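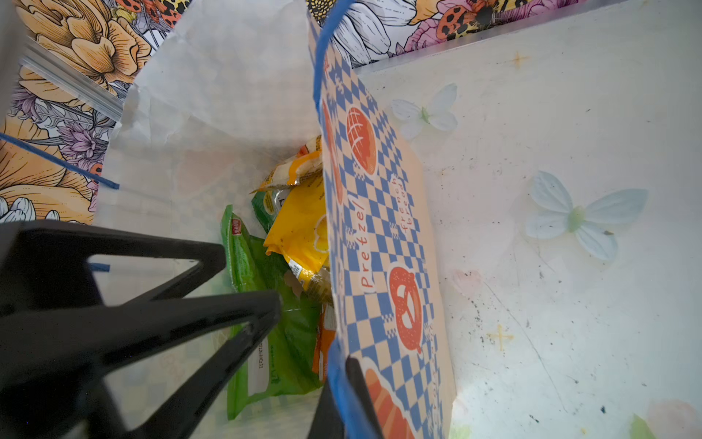 I have packed gift bags at Prukach for long enough that my hands do it while the rest of me thinks about dinner, so you can imagine how I took the news in June that the packing table was getting help. We're a small mail-order snack shop, and what we sell is mostly the feeling of opening something. You look down past the blue cord handle and there are the shiny packets, yellow and green and orange, all huddled together in crinkly white paper, with a pretzel printed on the side of the bag in case you'd forgotten what mood you were supposed to be in. I love that moment! I was not at all sure I wanted to share it with a machine.

The arms came in through Rodex, and the shelving and bins were redone by Oker the same month, so for a while nobody could find the tape. Ebuka Osagie, who runs our floor, sat us all down with coffee and went through which jobs would move and which would stay. He'd written it out by hand, bless him. Two people went over to returns and the rest of us stayed put, with our hours the same - I asked twice.

What has changed most for me is the reaching. On a holiday order day I used to do 154 bags and then go home and lie on the kitchen floor with my feet on a chair. Now I spend a good part of the day standing beside the arms, watching them bend over a bag from either side, and stepping in when something needs a person.

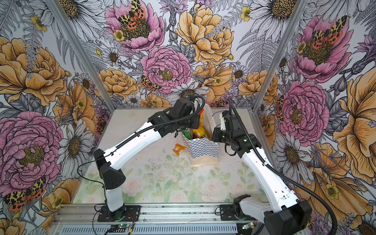
What I do all day now

Mostly I look. I check that the packets are the right ones and that the bag would please somebody's aunt. I tuck the paper. I write the cards, which I always did, only now I have time to make the handwriting nice (a customer in the Olaniyan office order wrote back to say so, and I have kept the email).

I've also learned a surprising amount about bags. A person just feels where the paper is going to give and eases off, and you never think of it as a skill until you have to explain it to someone who is writing it down.

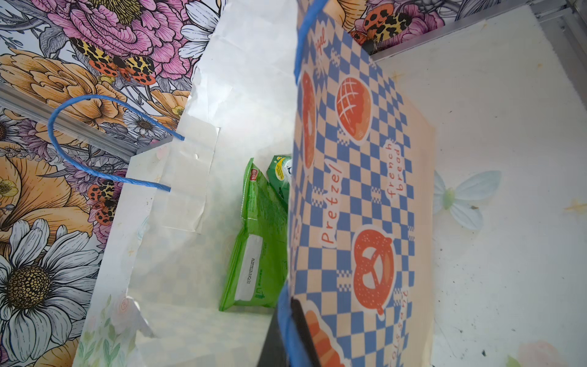
Those explaining sessions were the part I dreaded, and they became my favorite. Three of us took turns talking through how we pack: tall things against the wall, crinkly things on top, nothing heavy on a corner. We argued about it, too. I had worked next to the same woman for years without knowing she puts the green packets in first and thinks I'm wrong not to.

I do miss some things. We chatted more when we all stood at one long table, and I don't much like wearing the radio. New people also start on checking now, so they come to packing late or never, and I worry a bit about who will know how to do it by feel when I'm gone. I've said this to Ebuka and he agreed to 2 mornings a month where everybody packs by hand.
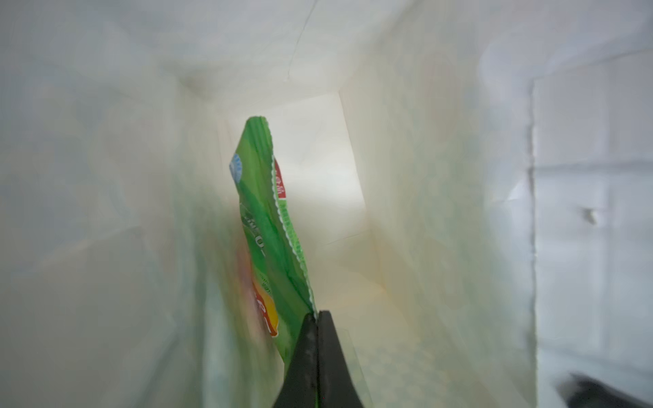 My sister asked whether I felt replaced, and I told her I felt more like I'd been moved one chair over. Some days that's fine and some days I'm a little cross about the chair. But my shoulders are better than they've been in years, and I walked home after work all last week instead of taking the bus.

The next hand-packing morning is 12th September, and I'm bringing the plum cake. If your workplace has gone through something like this, do leave me a note, because I'd love to hear how it went for you.

3 comments
2 shares
Search this blog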